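Glove season at Flenance

Readers who skipped the June issue may need reminding that the Brernirov project wants a robot hand to do kitchen chores, and that before it can do any of them somebody has to do all of them first, wearing a glove. The glove records what the fingers are up to and the marker on top tells the camera where the wrist has gone. The learning system then studies the lot, in its own time, with no sign of gratitude.

We are on the second batch of tasks now. Batch one was cups, and we will not speak of cups. Batch two is bottles and cloths, done standing up at the black table next to the fridge, with the cable trailing toward whoever is most likely to trip on it.
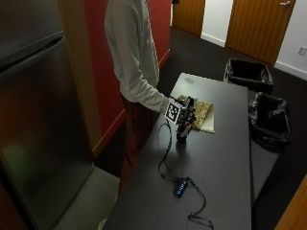

Bottle first, then nothing in hand: 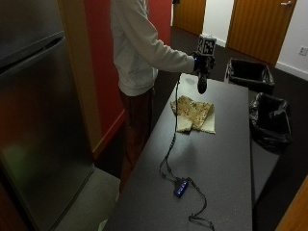 Caroline Mwaipopo writes to object to the target of 65 takes per task, which she considers optimistic for anyone with a working elbow. She would also like it known that the takes we throw out (9 on Monday, mostly for rushing) are the ones she'd keep, as a hand that fumbles and tries again has more to teach than one that gets it right. Shayne Pryor agrees with her about the fumbles and disagrees about the elbow.

The fumbles now get a folder of their own, pending a better name than "Fumbles." Sessions run until 8 in the evening, two people to a shift, and the sign-up sheet for August has plenty of room on it. Bring your own snacks and please shut down the hub before you go home.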